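Lecture notes: Learning from Demonstration
Unit 3. Collecting examples with hand-held grippers

Reading before class: the Skeltura data guide, sections on recording and labeling. Bring your calibration sheet from the Godelside lab session.

3.1 Why hand-held collection

A policy trained by imitation is limited by the examples it is given. Teleoperation gives clean joint data but is slow, and the operator feels little of the contact. With hand-held grippers the person does the task directly, and the tool records finger opening, pose and a wrist view. What is lost is the arm. The recorded path has to be checked later against the reach and speed limits of the robot that will run it.

The unit uses the Irow task set. Each task has a start layout, a goal and a stopping rule. Two-handed tasks are recorded with both grippers running for the whole episode, even when one hand only waits. The idle hand is data too: the policy must learn to keep it out of the way.

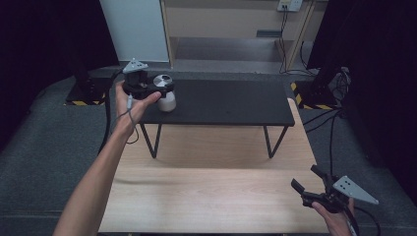
Unit 3 — page 2

3.2 Episodes

An episode runs from the first deliberate motion to the moment both grippers are clear of the objects and still. Trim standing time at both ends to less than a second. Do not trim pauses inside the episode unless the operator was interrupted, in which case drop the episode.

The course set holds 634 episodes. Of these, 353 belong to tasks in which an object is moved onto or off a raised surface. The rest are flat-table tasks and are used in Unit 4. The two groups share a file layout but not a label list, and mixing them in one training run without a task tag gives poor results.

Vary the start layout between episodes. Small shifts made by hand tend to cluster, so use the printed offset table. Rotate the fixture as well as moving it. If every episode starts with the fixture square to the table edge, the policy may take the edge as its reference and fail when the fixture is turned.

3.3 What the wrist view contains

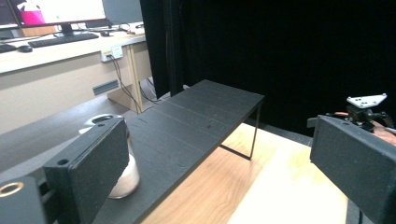 Occlusion is the main weakness of a view that travels with the tool. The fingers take up a fixed part of every picture, and objects pass behind them during approach, often at the point where position matters most. The translucent cup partly hidden behind the left finger is a normal case, and one reason the second gripper's view is worth keeping. A frosted body also gives weak edges against a pale tabletop, so the gray ring at the top will often be the better feature to track. Label an object as present if any part of it can be seen. Do not guess its outline behind the finger.

Background is the second concern. Desks, screens and curtains enter and leave the view as the wrist turns. A screen is worse than a curtain, as its content can change between sessions and so become tied to a task by accident. Crop tests are described in the Lungu notes; repeat one of them on your own data before training.

3.4 Fixtures with thin parts

Thin legs and bars cause trouble for depth estimates. At low resolution a leg can vanish in one view and return in the next, and a dark leg against a dark background may not be found at all. Check such episodes by eye, at full size.

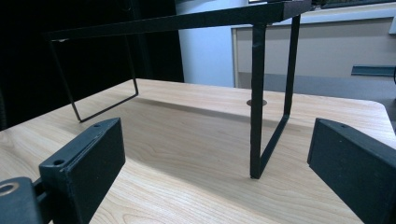 Shadows are a related problem. A soft shadow on wood can be taken for part of the fixture, which shifts the estimated contact point. Where the error is larger than the finger pad, mark the episode as unusable for contact learning — it may still be kept for approach learning.

3.5 Exercise

Work in groups of 2. Take around 3 episodes from the raised-surface group and for each one:

Mark the first and last usable moments.
List every object that is hidden at any time, and by what.
Plot finger opening against time for both hands on one axis.
State whether the path could be run by the lab arm, and where it would fail.

Hand in the plots with the labels file. Late work is accepted until Tuesday's lab.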